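Tail coverage

Tail coverage, known on the form itself as an extended reporting period endorsement, is an add-on to a claims-made liability policy. It lets a business report claims after the policy has ended, provided the work complained of was done while the policy was in force. It is bought mostly by people who are retiring, selling up or changing insurers, and is usually explained to them in the last week before they do so.

Background

Liability policies come in two main kinds. An occurrence policy answers for things that happened during the policy period, whenever the claim turns up. A claims-made policy answers for claims that turn up during the policy period, whenever the thing happened, back to a date printed on the declarations page and called the retroactive date. Under the second kind, a repair technician who hangs up the tool belt on Friday and is sued on Monday may find that the policy has hung up its tool belt too.

The tail closes this gap. It does not cover new work. A retired technician who fixes a neighbor's dryer as a favor is on his own, and so is the neighbor.

Length and price

Most claims-made forms include a short automatic tail at no charge, often 30 or 60 days. Longer periods must be purchased and commonly run one, three or five years, with an unlimited option on some forms. The price is set as a percentage of the final annual premium. In the small-business forms issued by Paewai Mutual, a regional carrier, the unlimited tail costs 300 percent of that premium, a figure the carrier's brochure describes as "a one-time investment in peace of mind." A one-year tail on the same form costs 137 percent.

The request normally has to be made in writing within a fixed window after the policy ends. Paewai allows 48 days. Other carriers allow fewer, and a few state the window only in an endorsement that amends another endorsement.

Tail and nose

The alternative is prior acts coverage, sold by the incoming insurer and known in the trade as a nose. A nose picks up the old retroactive date and carries it into the new policy. It is often cheaper than a tail, though it is of no use to anyone who is closing the doors for good. Buying both is possible and is occasionally recommended by the person selling them.

The Timley case

A dispute often used in broker training concerned Timley Appliance Service, a two-person shop in Trinddale run by I-seul Nam. Nam sold the shop in October and let the policy lapse, on the understanding that the buyer's insurance would take care of the past. The buyer had the same understanding in the other direction. Ten weeks later a customer claimed for a ruined floor under a washer the shop had serviced the previous spring. The claim was for a modest sum. The letters about it were not modest, and filled a box.

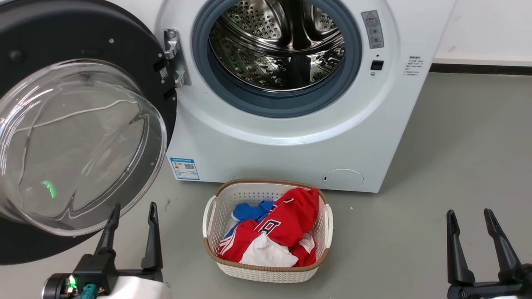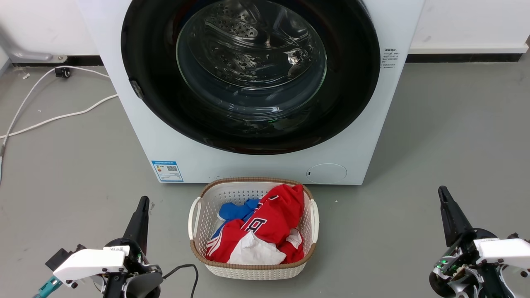 Front-loading washing machine

Both insurers declined. Nam's former carrier pointed out that the automatic tail had run out 10 days before the claim was reported, and the buyer's carrier pointed to its own retroactive date, which was the day of the sale. The parties split the cost of the floor, and each paid a lawyer. Yuzhen Gu, a broker who later wrote the case up for the training handbook Kira, gave it the title "Everyone Was Covered" and noted that the sale contract ran to four pages on the trade name and one line on insurance.

Common misunderstandings

A tail does not usually bring a fresh set of limits. Unless the endorsement says otherwise, claims made during the tail draw on whatever is left of the final policy's aggregate — which may be very little, if the last year was a lively one.

Nor is it generally refundable. Once bought, the premium is treated as fully earned, and an owner who gets bored of retirement and reopens in the spring will need a new policy as well. Some carriers will then offer a credit. Others send a congratulatory card.

Cancellation for nonpayment complicates matters. Many forms withhold the purchased tail in that event, and some require any unpaid deductible to be settled before the endorsement is issued.

See also

Claims-made policy
Occurrence policy
Retroactive date
Completed operations coverage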